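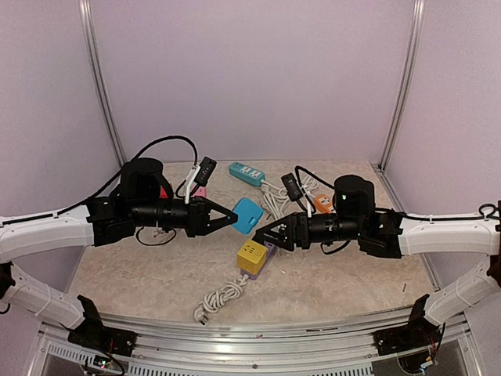
A plant manager at Karkham, asked at the start of a trial whether a machine could clear a bench of chargers and cords, replied that a new hire could do it before the coffee got cold, and that she would believe in the robot when it could find the end of a cable.

The remark sets the problem for this chapter. Industrial arms have welded, painted and palletized for decades. They do so in cells where each part arrives in a known place and a known pose. A chore offers neither condition. Power strips, plugs and adapters are left where the last user dropped them, and the cords between them take a new shape each time they are touched.
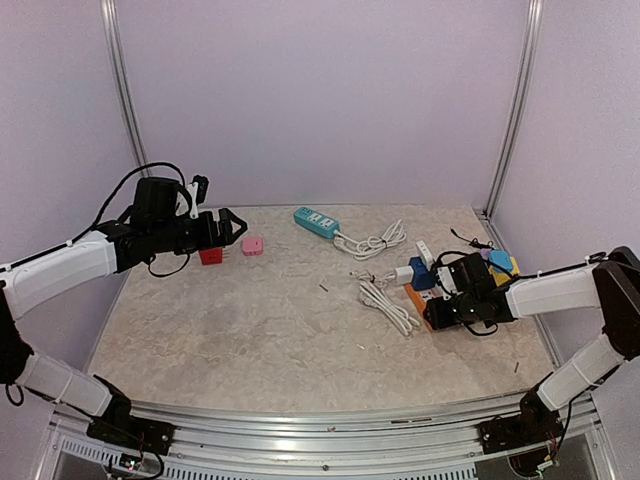 Department of Manufacturing and Service Systems, Clalville Technical College

## Chapter 2. Chores as Engineering Tasks

### 2.1 What counts as a chore

In this book a chore is a short manual task with a clear goal, loose starting conditions and no fixture. Sorting adapters, coiling a cord and wiping a shelf all qualify. Driving a screw into a clamped housing does not. The line between the two matters for cost, as most of the money in a conventional cell goes into removing variation before the arm moves.

Bench work with charging accessories is a useful test for three reasons. The rigid items differ in size and shape, so one grasp will not serve for all of them. A pile of small blocks leaves little room for the fingers. Cords are flexible, and a pull at one end may move objects at the other.

### 2.2 One arm or two

A single arm can pick up an adapter and set it down. Seating a plug in a power strip is harder, as the strip slides unless something holds it. Two arms facing each other can share the job - one holds, one inserts. The price is a shared workspace in which either arm may block the other, and a planner that must treat both as one system.

A two-finger gripper is adequate for block-shaped parts. With cable it can pinch but cannot easily feed the cord along, as a human hand does between thumb and forefinger. Regrasping takes the place of feeding, and each regrasp is a chance to lose the part.

### 2.3 Reading a success rate

The Andholm trial, used throughout this chapter, logged 1,441 attempts on rigid adapters and 300 on cords. The two groups should never be pooled. A pooled rate would mostly describe the adapters, and a reader would learn little about cords. Each attempt was stopped after 30 seconds, and a late success was scored as a failure.

Three questions should be put to any published rate:

- Who reset the bench between attempts, and how was it laid out?
- Were the test objects also used to develop the system?
- Did a person step in, and was that attempt still counted?

A shop floor adds a fourth: what does a failure cost? A dropped adapter costs a few seconds. A plug forced at an angle may cost the socket.

### 2.4 Plan of the chapter

Section 2.5 covers grasping in clutter. Section 2.6 treats cords and other flexible parts, using the Donnelly cable model from the previous chapter. Section 2.7 returns to the plant manager's objection and works out the labor time a machine would have to match. Students who have not met rigid-body contact should review Appendix B first.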